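Jivisar Bin Room: Bench Gallery

Home / Workshop / Galleries / Bench bins

Notes on the open bins kept at the Naston workshop, with how they are mounted, cleaned and retired. Text by Sandro Cattaneo. Bench measurements by Dario Gatti. Last revised in May.

Terms used on this page

Floor: the flat bottom panel of the bin.
Flare: the outward lean of the side panels from floor to rim.
Rim: the top edge, where clamps and covers go.
Back panel: the side farthest from the person loading the bin.
Bench: any table the bin sits on, whatever it was built for.

Bin shapes

We keep two shapes. The straight-wall bin has vertical sides and stacks in a tight column. The flared bin has sides that lean out, so small packets slide back toward the floor when they land on a panel. Straight walls hold more for the same footprint at the rim. Flared walls give better access to the corners, both for a hand and for a scoop.

A flared bin takes up more table than its floor suggests. Measure at the rim, then add clearance for the clamps. On the narrow benches at Naston this leaves one bin per bench.

Stock on hand at last revision: 41 bins, of which 17 are flared. The flared group came from Lombardi in two deliveries. The second delivery has a slightly thicker rim, and clamps set for the first batch need a half turn more opening. The batches were mixed before anyone marked them. Check the rim with a caliper if it matters.

Floor panels

A floor panel is replaced when an item catches on it, and for no other reason. Scuffing alone does not count. Light scuffs lower the shine of the panel and make clear packets easier to find under the overhead lamps, and several people here prefer a worn floor for that.

To check for a catch, drag an empty foil packet across the floor in both directions, then corner to corner. If it stops, mark the spot with grease pencil and run it again. Two stops at the same mark and the panel goes to the repair shelf. A single stop is usually grit. Wipe the panel and repeat.

Deep scratches can be dressed with 2000 grit paper, used wet, with a flat block behind it. Do not dress with a fingertip. It leaves a shallow dish that collects powder, and the dish is harder to remove than the scratch was.

Holes in floors

Several bins in the flared group have small round holes in the floor. We have no drawing that explains the positions, and they differ from bin to bin. They are not reliable drains. Water crosses the floor faster than it finds the hole, and some of it ends up under the bin.

Leave the holes open for packets. Cover them for anything loose enough to fall through, such as washers or seed. Cloth tape on the underside lasts longer than tape on top, where the edge lifts after a few wipes. If a hole has a raised burr, turn a countersink in it by hand from the top. Three or four turns is enough.

Bench surfaces

Wood is the usual surface. It accepts a clamp pad without slipping and is quiet when a bin is set down. The drawback is that wood dents under a small pad – use a scrap block below if the bench has to look presentable afterward.

The steel bench near the roll door is colder and louder, and clamps creep on it. A sheet of thin rubber under the bin stops the creep. Cut the sheet to the floor size. If it sticks out past the floor it catches sleeves.

Clamping

An unclamped bin moves. The movement per load is small, but over a morning the bin works its way toward the person loading it and ends up overhanging the bench. Two clamps are the minimum for a flared bin. One clamp allows the bin to pivot around the pad, which is worse than letting it slide.

Place both clamps on the far side where possible and keep the near rim free. Set the handles so they can be reached without leaning over the bin. Tighten until the rim stops lifting, then stop. A flared panel will bow inward under excess pressure, and a bowed panel throws packets toward the middle in a way that makes the load uneven.

Bar clamps are the standard choice. Screw clamps hold harder but take longer to remove, and the Nodcombe bins are moved 8 times in a normal shift. Spring clamps are not used on rims. They are fine for covers.

Back panels and residue
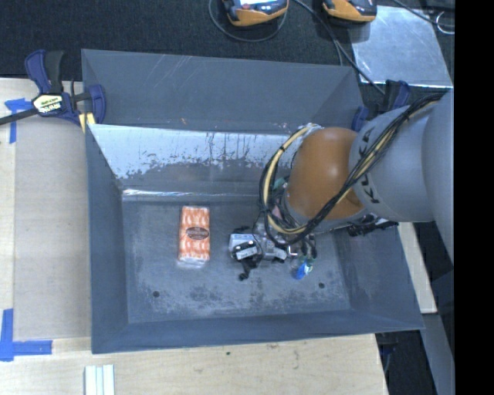
Back panels get dirty before floors do. Powder and splash run down the slope and dry in streaks, and most of it stops short of the bottom joint. The gray bin on the light wood bench is a fair example: white residue and drip marks all over the silvery back panel, against a gray floor that is scuffed but still usable. Clean from the top of the panel down, with a damp cloth folded flat, and finish along the joint with a dry corner of the same cloth. The rim under a clamp is often skipped. With a blue bar clamp gripping the upper left, as on this bench, back the jaw off, wipe under it, and reset it in the same place. Take any packet off the floor before starting, including one lying well clear of the back, like the orange-and-white one at the left.

Hard residue

If the streaks do not lift with water, use warm water and dish soap, then leave the cloth against the panel for a few minutes. Do not scrape. A plastic scraper is safe on the flat but digs in at the joint, and the joint is the part that has to stay smooth.

Dario tried white vinegar on one panel. It removed the streaks and left the surface cloudy. The bin is still in use, on the lower rack.

Rack storage

Flared bins nest. Put a sheet of paper between each pair or they bind at the rim and have to be pulled apart by two people. No more than 8 to a stack. Dry the underside first, especially around the holes.

Bins waiting for a floor panel go on the repair shelf upside down, with the grease pencil mark left on.

Related pages: Bench heights at Naston / Clamp pads and where to order them / Cover sizes for the Lombardi bins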